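Erlinda Manalastas on running a newsroom from someone else's kitchen

She picks up on the second try. Bad line, she says, give it a minute. Then she is off.

Manalastas edited the Macapagal for 15 years, until a February morning when the paper's license was not renewed. No hearing, just a letter. "Two paragraphs. They spelled our name wrong."

The staff went from 180 to six. Most took buyouts, a few left the country. The ones who stayed now put out a newsletter called Mokance, written in borrowed rooms and mailed four times a month.

Do advertisers still call? "One did. He wanted to know if we'd drop the court reporting. I said no and he was very polite about it."

She won't say where she is. Rarkach, the town she grew up in, is out of the question, the police have been to her sister's house there twice. They asked about a laptop. "It was my nephews, for school."

Sources are harder now. People who used to phone want to meet in person, or not at all. A clerk who had promised her the Nodov contract papers stopped answering. She doesn't blame him. "He has kids. I'd of stopped too."

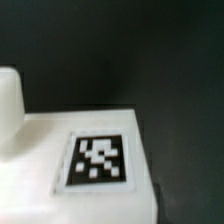 What comes next

A appeal over the license, filed by a lawyer working for free. She expects to lose it. "Then we file the next one." Somebody is calling her from another room. She has to go, the issue closes tonight.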